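About Flolia

Hello, and thanks for clicking on the page that hardly anyone clicks on! I'm the person behind Flolia, which is a very small tea business with a slightly silly name (I wanted something that sounded like leaves and flowers, and every other word I liked was already a shampoo).

I blend loose leaf and herbal teas, pack them and post them out all over the UK. I also run tasting mornings, answer the emails, argue with the label printer and write everything on this website, so if you spot a spelling mistake you know who to blame.

How it started

I used to work in the office of a company that made filing systems. It was a perfectly nice job with perfectly awful tea. I started bringing in my own, then a bit extra for whoever sat nearby, and before long there was a shelf in the kitchen with twelve jars on it and a sign-up sheet. When the office moved to the other side of the county I didn't fancy the drive, so I took the jars home and gave myself until January to see if I could sell any of it.

The first blend was Requena, which is still our best seller. It's a black tea with orange peel and a little bit of cinnamon, named after the Spanish town where I once had a very long lunch and missed a train. I made 20 bags of it for a school fair and came home with three, which I drank. The next one was Rorum, a minty thing for after dinner, and the name doesn't mean anything at all. I just liked saying it.

What we do now

There are 4 blends we keep all year round, plus whatever I'm playing with at the moment. Last year we sent out roughly 4000 parcels, a number I had to check twice — it certainly didn't feel like that many until I saw what we'd spent on tape.

Everything is mixed in small batches. A batch makes 200 pouches and when it's gone I make another, so what you get hasn't been sitting on a shelf for ages. It does mean things sell out now and then, usually Rorum, usually the week before Christmas. If you can't see the one you want, drop me a line and I'll tell you when the next lot is due.

I buy most of the leaf through Prastel, a little importer who have put up with my endless questions from day one. They send me samples in tiny foil packets and I brew them all side by side, the same amount of leaf and the same water and the same number of minutes, and then I slurp them loudly off a spoon. My family leave the room for this bit. Herbs are a different story. The mint and lemon balm come from a grower a few miles away, and in summer I go and fetch it myself with the car windows down.

Tasting mornings

These are my favourite part of the job by miles. It's a small group round a table, lots of cups, lots of biscuits, and you go home with a blend you've made yourself. You really don't need to know anything about tea. People worry that they won't be able to taste the "notes", and I always say that "it tastes like my nan's garden shed" is a perfectly good tasting note (and I know exactly which tea you mean).

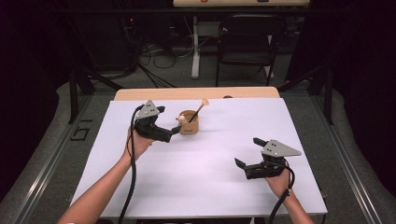

We do them most months, and I can also put one on for a birthday or a hen do if you give me a bit of warning. The dates go up on the events page first and then in the newsletter. Let me know when you book if you need to avoid caffeine, nuts or anything else and I'll sort the cups and the biscuits to suit.

A few things people ask

Yes, the pouches can go in your home compost, but please peel the label off first.

No, we don't do tea bags. I tried, I hated them, I may try again.

Yes, we supply cafés, though only a handful at the moment, and I'd want you to try everything before you order. Write to me and I'll post you some samples.

No, there isn't a shop you can visit, but you can collect an order if you're local. Just choose "collect" when you pay and I'll email you a time.

If there's anything else you'd like to know, the contact form comes straight to me and I normally reply the same evening, with a mug of Requena next to the keyboard.

Page last updated June 2, 2022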